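Talville Toy Library Loans Register – data card

Version of Feb 3, 2025. Maintained by the Whitlock Community Records Office.

Summary
The register lists 457 loans made by the Talville toy library over 14 months. Each row is one loan. It was prepared for researchers and local councils with an interest in how families share play items.

Soft toys are entered under the code S, whatever their shape; animals and flowers are not given separate codes.

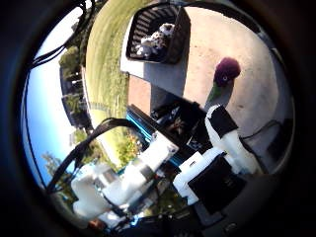
Fields
loan_id – a number given at the desk
item_code – S, W, P or G
branch – Talville or Cevis
days_out – whole days between issue and return
condition – a grade from 1 to 5, where 5 is as new

Collection
Entries were copied from paper slips into the Clostora records system by Keith Hollis and checked by Sneha Gautam. Slips that could not be read were left out. Members' names and addresses were removed before release. Items are sorted by hand into crates, and the grade is entered on the slip at the same time.
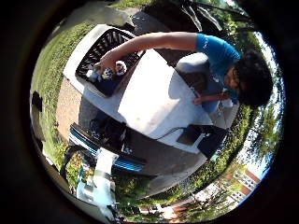

Known limits
The Cevis branch was closed throughout July and has no rows for that month. Loans of more than 100 days are recorded as 100. Grades given at the two branches should be compared with care, as no shared guide was in use.

Terms of use
The register may be used and shared free of charge, provided that the Records Office is named as the source. Corrections should be sent in writing, quoting the loan_id.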